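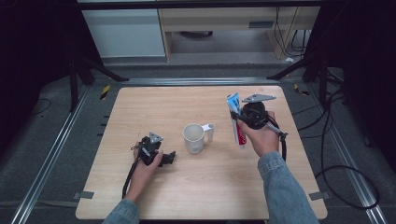

9 min read

Giving Up Coffee for the Month of May (and Why I'm Still Drinking Tea in November)

So back in the spring I quit coffee. I told people it was for my sleep, and that was partly true, but mostly it was because my friend Suqin bet me I couldn't. She said it across a diner booth while I was flagging down the waitress for a fourth refill, and I put my hand over the cup right there and said fine, all of May, watch me.

I've been meaning to write this up for months. A few of you asked in the comments on the sourdough post what happened, and then my sister asked, and then my dentist asked, so clearly I've talked about it too much in person and not enough on here.

Some background. I started drinking coffee at 17, at my first job, which was the counter at a dry cleaner's that opened at six in the morning. The owner kept a drip machine in the back next to the steam press and it made the most awful stuff you've ever tasted. Brown, sour, a little bit like starch. I drank it with so much powdered creamer that it went the color of a manila folder. By the end of that summer I was having three cups before my shift got busy, and I never really went back down from there. College, first apartment, the years with the long commute, all of it had coffee in it. I've owned more coffee makers than I've owned cars. (The best one was a Bansal, a squat little thing with a glass carafe, and I dropped it in the sink on moving day and cried, and I wasn't even that sad about leaving the apartment.)

By this year I was at six cups on a normal day. Big ones, too. I'd also gotten into the habit of the late one, after dinner, while I did the dishes. I'd tell you it didn't affect me. I'd also tell you I was a light sleeper, always had been, runs in the family.

The first three days

People warn you about the headache. What they don't get across is the location of it! I expected a regular forehead situation. This was behind my left eye, and it had a pulse, and it got worse if I bent down. I found that out on day one trying to get a baking sheet out of the bottom cabinet. I just stayed down there for a bit with my face against the oven door.

Day two I went to work and was, I'm told, "quiet." I remember reading the same email five or six times. I remember somebody microwaving popcorn and feeling a level of rage about it that I'd like to apologize for, except I never said anything out loud, so nobody knows but you guys.

Day three I took a nap at four in the afternoon and woke up at nine at night and ate cereal standing up. Then I went back to bed and slept straight through. I can't remember the last time I'd slept that much. I felt like I'd been ironed.

I should say that I did this cold turkey, which you are apparently not supposed to do. My doctor told me afterward that stepping down over a week or two is a lot kinder. If you're thinking about it, do it her way. I was on a bet and I was being a baby about it.

Decaf, and why I didn't count it

Lots of people told me to just drink decaf. I thought about it! Suqin ruled it out on day four, by text, with a link to something about how decaf still has a bit of caffeine in it, followed by a row of little judge's gavels. I said that seemed extreme. She said those were the terms. I looked back through our messages for the terms and there were no terms, but by then I was kind of proud of myself and didn't want to muddy it.

So I needed something else hot to hold. That turned out to be most of it, for me. I missed having a warm cup next to me while I did boring stuff more than I missed the taste. I tried hot water with lemon, which is fine, but it gets depressing around the third one. I tried that roasted chicory drink that's supposed to taste like coffee and it made me miss coffee so badly that I poured it out and went for a walk. I tried golden milk. It stained my good spoon and the grout.

Then my neighbor Eifion Humphreys got involved.

Eifion lives across the landing and has opinions about tea the way other people have opinions about quarterbacks. He'd heard me complaining on the stairs and that evening he knocked with a paper bag full of smaller paper bags, each one labeled in pencil. There was a rooibos, and a peppermint, and a barley one that smelled like toast, and one that just said TRY LAST. He stood in my kitchen and watched me make the barley one and told me I was doing it wrong, and then told me how long to leave it, and then left before it was ready because his show was on.

The barley one is the one that got me. It's toasty and a little bit nutty and has no caffeine in it at all, and you can let it sit there getting stronger while you forget about it and it doesn't turn bitter on you. I went through Eifion's bag of it in four days. I now buy it by the big sack from a shop called Rerkier, over by the bus depot, where the man behind the counter calls me "barley" when I come in. Hello, barley. More already, barley?

TRY LAST was a smoked black tea and it tasted like licking a campfire. Also full of caffeine, so I don't know what he was thinking. I had one sip on the first of June, for completeness.

The middle bit, where it got boring

I kept waiting for some big transformation in weeks two and three. I'd read all these posts from people who quit and suddenly had glowing skin and wrote a novel. My skin was the same. What I got was smaller. I stopped having the two o'clock slump, mainly because I wasn't climbing so high before it. I stopped needing to pee in the middle of every movie. I fell asleep without a podcast on for the first time in years, and I woke up one Saturday before the alarm and lay there feeling confused about what was missing. It was the dread!

I also had way more money, which I hadn't thought about at all. I went back through my bank app to see what I'd been spending at coffee places in the year before, just the places, not the beans I bought for home. It came to $2,117. I closed the app. I opened it again and added it up a second time and got the same thing. I've told maybe four people that number before today and every one of them made the same face, sort of a wince with the eyebrows up.

On the other hand, I was a lot less social. I hadn't clocked how many of my plans were just "let's get coffee." When you say let's get tea people think something is wrong. My old coworker asked me if I was pregnant. And the coffee shop on my corner, where I'd gone most mornings for years, felt weird to walk past. I missed the people in there more than I missed the drink, and about halfway through the month I gave in and started going back and ordering a peppermint tea and sitting in my usual chair. That helped so much. I should have done it on day one.

I slipped once, by the way. I might as well say it. It was at a birthday brunch, somebody handed me a slice of cake, I ate half of it and then noticed it was tiramisu. I texted Suqin from the bathroom. She took a full hour to answer and then wrote back "accidental, allowed," which I thought was very fair of her.

What I do now

I won the bet! The prize was that she had to buy me dinner, and at the dinner, when the server asked if we wanted coffee after, we both started laughing so hard that he just walked away.

I did start drinking it again, sort of. I have one cup in the morning on weekends. I make it slowly and I make it properly, with the kettle and the cone and the whole business, and I drink it sitting down. It tastes better than it ever did when I was having six. During the week it's barley tea until lunch and peppermint after that, out of the same plain mug, and I'm not even strict about it anymore, it's just what I reach for.

A few things I'd pass along if you're going to try it. Taper down, like I said. Drink a lot of water the first week, way more than you think. Warn the people you live or work with. Get your replacement drink sorted out before you start, so you aren't standing in the grocery store on day two with a pounding head trying to read the backs of boxes. And don't pick a month with a work deadline in it, which I did, and which I've left out of this post out of respect for everyone involved.

Also clean your mugs! I'm serious. After a few weeks without coffee I looked inside mine and they were tan. I'd thought they came like that. Baking soda, a bit of water, rub it around with your fingers, rinse. The ones that didn't come clean with that got an overnight soak and then they did.

Eifion has moved on to trying to get me into some kind of fermented thing he grows in a jar on top of his fridge. It has a skin on it. I've said I'll think about it after the holidays.

Next post will be the soup one, I promise, I just need to make it again and write down the amounts this time. If you've got a hot drink I should try that isn't chicory, put it in the comments, and tell me where you buy it.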